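Sábado de reparto en Lallham

14 de octubre de 2023

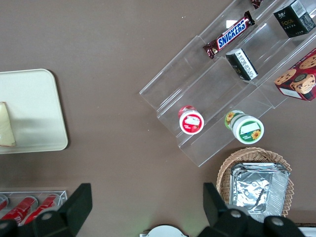
Latas rojas, una cesta de mimbre y la bandeja clara.

Escribo rápido que en un rato salgo otra vez. Llevaba semanas sin pasar por el blog, perdón a los tres que me leéis. Ha sido todo lo de la cena comunitaria y no he parado.

Resumen para quien no sepa de qué hablo: en Endwood, el barrio de arriba, hay una cocina que da cenas calientes los martes y los sábados. Se llama Skunari. Yo empecé en enero, pelando patatas, y ahora llevo el reparto a domicilio de la gente que no puede bajar. Mayores sobre todo. Un par de familias con críos pequeños.

Hoy han salido 50 raciones. Lentejas con calabaza, pan y una manzana. El pan llegó tarde, como siempre, y Aravind Kulkarni ya estaba llamando al horno cada cinco minutos. Aravind cocina y además se preocupa por todos, las dos cosas a la vez y en voz alta. Las lentejas buenísimas, eso sí. Le ha puesto comino y un limón exprimido al final, lo apunto para hacerlo en casa.

Mi ruta: 14 puertas. Dos sin ascensor. En la calle Arumugam me he equivocado de portal (otra vez!) y he subido hasta el cuarto con la bolsa para nada. La señora del 16 me ha tenido un cuarto de hora en el rellano contándome lo de su cadera. Le operan pronto, no sabe cuándo. Quería que entrara a tomar café y no podía, me quedaban tres entregas y se enfriaba todo. Me he ido con mal cuerpo. El martes la dejo para el final y así me quedo un rato.

Esto lo hablé luego con Ilango Poduval, que lleva las rutas desde mucho antes que yo. Dice que el error es meter tantas puertas en un solo turno — que la gente espera la cena pero también espera que alguien llame al timbre. Él haría rutas de ocho como mucho. Yo también, pero para eso hace falta otra persona con coche los sábados y de momento no hay.

Así que lo dejo aquí por si acaso. Si vives en Lallham y tienes coche y dos horas libres un sábado por la tarde, escríbeme. No hay que saber cocinar. Hay que saber aparcar, y ni eso, que yo hoy he dejado el mio en una esquina vergonzosa.

Otras cosas sueltas:

Hacen falta fiambreras con tapa. De las que cierran bien, que el sábado pasado se me volcó una sopa en el maletero y todavía huele a puerro.

También legumbre en bote y aceite. Arroz no, hay arroz para aburrir.

Las recogidas son en la puerta de atras de la cocina, por la tarde, antes de las seis. La de delante está cerrada hasta que arreglen la cerradura.

Me dejo cosas seguro. Tengo pendiente contaros lo del taller de pan, que fue un desastre muy divertido, a ver si saco un rato esta semana. Me voy a devolver las neveras, que Aravind ya me ha escrito dos veces preguntando por ellas.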